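Mar 26, 2022. Booth, two-arm rig

Long evening, mostly good! I finally gave up on the old cable routing and just let the cables loop loose off both arms (ugly, I know, but the wrists have all the reach they need now). Both mounting plates are back on the rail. I went around every bolt twice after last week's wobble.

Speed is still capped at 50 in Clilik, and I'm leaving it there until the Zirmont config stops throwing that joint limit warning. Arvid Wikström thinks 800 ms is too long a pause before the grip. I tried 500 and hated it, so 800 stays, sorry Arvid.

Tonight was all about the orange and blue ones, with both arms working the middle of the floor. Wrist view of the two side by side is the second one. 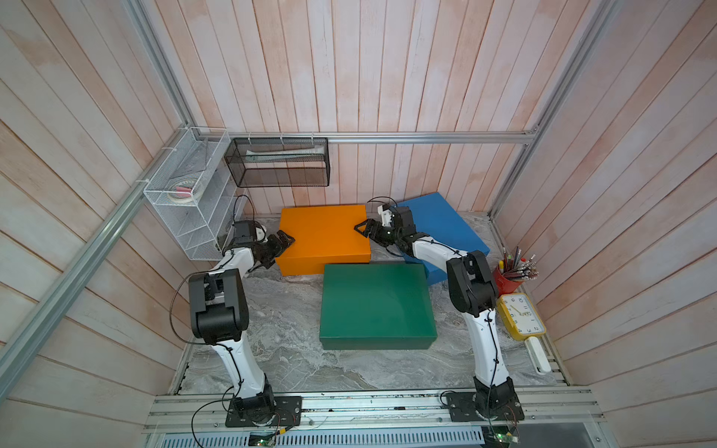
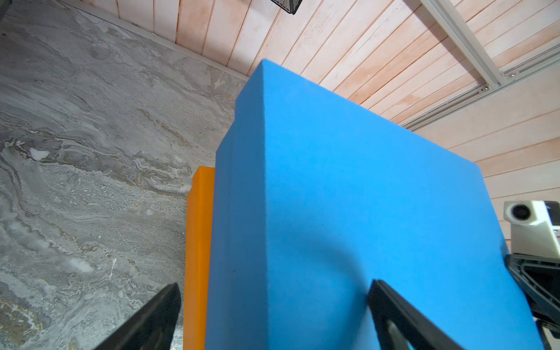 Still to do

Grip force. I want softer contact on the blue one, so start at 6 on the Rora scale and creep up from there.

Wrist camera exposure. Try locking it before each run, the marble pattern keeps fooling my edge finder and I'm tired of tuning thresholds at midnight.

Tie down the board wires below the rail, left side first.

Ask Tuhiwai about the spare finger pads (they quoted me in September and I never wrote back, oops). If they're still in stock get two sets, one for each arm.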